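Visit to Erneo, Divitside site, in June

The site is on the second floor of a former printing works. You sign in at a desk by the freight elevator, get a badge and a pair of safety glasses, and wait to be collected. There were 18 of us on the visit, mostly from small shops that already own one or two robot arms and want more out of them. I went for Barnside, where we run a single packing cell.

Our host was Ildikó Kocsis. She split us into two groups, one for the hardware floor and one for the simulation room, and we swapped after coffee. Abílio Garcia took my group through the hardware first. The floor was clean and the aisles were well marked. Two of the fenced cells were locked out with tags on the isolators, and he told us what the tags were for, a worn cable in one and a brake test in the other. I liked that he let us read the tags ourselves. The coffee was fine, the sandwiches ran out.

The simulation room has blackout blinds and one long bench of workstations. Zlatko Kadrić runs it. He had been asked to talk about how they train two-arm handling before anything goes onto a real arm, and he spent most of his time on a fault they had in the spring.

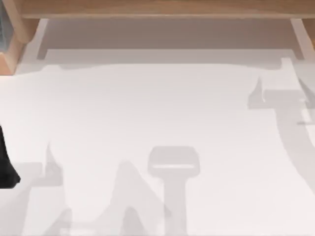
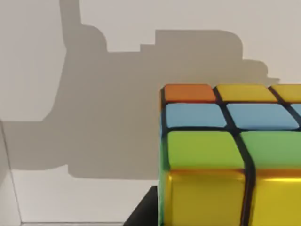 The fault was in stopping. Erneo had a vision-based slowdown, a piece of software that was meant to bring an arm to a crawl when something came close to it. It was trained on rendered views and passed its tests there. When it was moved to a real pair of arms it slowed down late, and on one run it didn't slow at all. The arm ran into an aluminum upright and bent a finger on the gripper. It was inside the fence with the gate shut and no one was hurt. Kadrić's view is that the software had learned to read the shadows. In the overhead view the T-shaped shadow at the bottom has the outline of a gripper, and in the close view of the cube there is a big gray block of shadow across the wall behind it. The rendered lights had never been moved between runs, so a shadow of a given size in a given spot always meant the same arm position. The real cell has ceiling panels and a window. The shadows there are weaker and go in other directions, and the software took a weak shadow to mean the arm was far away.

It took them 18 days to find this. They first suspected the network, then the gripper mount, and replaced a controller that had nothing wrong with it. Rozália Szilágyi, who works on the real cells, found it by taping cardboard over the window and running the same motion again. With the window covered the arm slowed at a different point in its path. After that they went back through the log and found 93 stops that had come late, most of them by too little for anyone on the floor to notice.

The changes they have made since:

The light positions and strengths in the simulator are now changed on every run, and part of the training is done with shadows switched off.

The vision slowdown no longer counts as a safety function. Speed limits are set in the safety controller, and the gate switch and the area scanner do the protecting. Kadrić said it should have been that way from the start, and that the software had worked well enough in testing for people to start leaning on it.

Any new model gets 3 slow runs on the real cell with the lights changed between them, and someone holding the enable switch.

A man from Szűcs asked whether the safety controller had seen the collision. It had. The force limit tripped and the arm stopped, but the limit had been set high for an earlier job with heavier parts and was never put back. Kocsis said the settings are now printed and clipped to the fence, and signed at each changeover. I had seen the sheets on the hardware floor without knowing what they were for.

Vilgot Eklund asked about cost and didn't get a figure.

We finished at half past three. For our own cell I have two things to check. One is the force limit, which I don't think has been looked at since we changed carton size. The other is the skylight over the infeed camera. We get missed picks in the late afternoon and have been blaming the tape.

Parking is at the back of the building, and the entrance is easy to miss if you come from the river side. Bring closed shoes, they do turn people away.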